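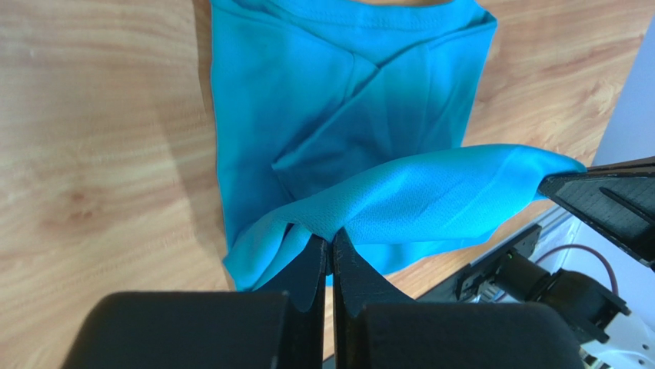

Prosow Variable ND Filter Review: Two Months of Daily Use

I bought the Prosow variable ND in the 77mm size at the end of spring and have used it on most of my outdoor work since then. It replaced a set of three fixed filters that I had carried for years. I paid full price, and Prosow has no idea I'm writing this.

For anyone new to these, a variable ND is two polarizers in one ring. You turn the front one to cut more or less light, which lets you use a slow shutter speed or a wide aperture in bright sun. The Prosow is sold as a two to seven stop filter. There are hard stops at both ends of the rotation, and I wouldn't buy one without them.

Build

The ring is metal and fairly thin. The filter threads on smoothly and I have not had it bind on any of my lenses, including an older Yammine 24-70 whose front threads are a bit chewed up. Rotation has some drag to it, enough that the setting doesn't move when I put the camera down. The small knob that sticks out of the ring unscrews. I took mine out the first week since it kept catching on the lens hood, and I've now lost it.

The markings are white lines with no numbers. I would have liked numbers. After a while I learned where four stops was by feel, but with gloves on I had to guess and check the meter.

The case is a soft pouch with a snap. It's fine for a bag pocket, but I moved the filter to a hard case after I found lint on the rear glass.
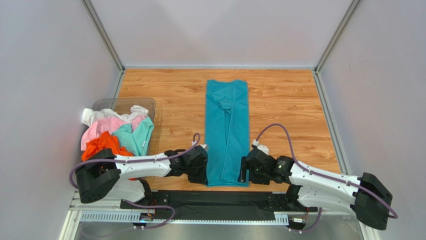
Teal garment folded lengthwise, with a gripper at each side.

Color

This is where cheaper variable filters fall down, so I spent the most time on it. I shot a gray card at every stop on the same afternoon, in open shade, with white balance locked at daylight. From two to five stops the shift is small and slightly warm. At six it gets warmer and picks up a little green. At seven the green is easy to see on skin and on concrete. It corrects with one slider in raw. If you shoot JPEG you should set a custom white balance with the filter on.

The Pristen filter I borrowed from Lawal Odukoya for comparison was cooler all the way through and a bit more even. It also costs more than twice as much. Lawal mostly shoots real estate and needs his whites to match from one shot to the next, so for him the extra money makes sense. I shoot rivers and trails and I don't think I'd notice.

Cross pattern

Every variable ND will show a dark X if you push it far enough on a wide lens. On the Prosow I saw nothing at 35mm and longer. At 24mm the corners start to go dark unevenly in the last bit of rotation, and with a clear blue sky in the picture you can see it well before that. At 16mm I would stop at five. The hard stop does not save you from this on a wide lens, whatever the box implies.

Because there's a polarizer at the front, skies and water also change as you turn the ring. Sometimes I liked the result and sometimes I didn't. With a fixed ND you don't have to think about it.

Sharpness and flare

At 100 percent I can't tell filtered shots from unfiltered ones at 50mm. At 200mm there is a slight loss of contrast, which I only found by comparing the two side by side.

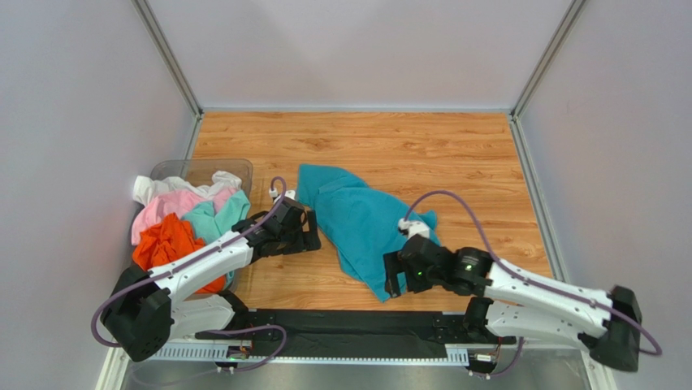
Flare is average. With the sun just outside the picture I got a pale veil across the lower third, and shading the glass with my hand fixed it. My lens hood fits over the ring but blocks my fingers from turning it, so most days I left the hood at home.

Cleaning is easy. Water beads and wipes off, and fingerprints came away with a dry cloth. After 58 outings, one of them in steady rain, there are no marks on the front coating that I can find.

Who should get it

If you shoot video outdoors or like slow water shots and want one filter in your pocket, this does the job. If you mainly use very wide lenses, buy a fixed six stop instead. Loltance makes a decent one and it won't give you the X.

I'd take numbers on the ring and a better case over anything else in the next version. I'm keeping mine.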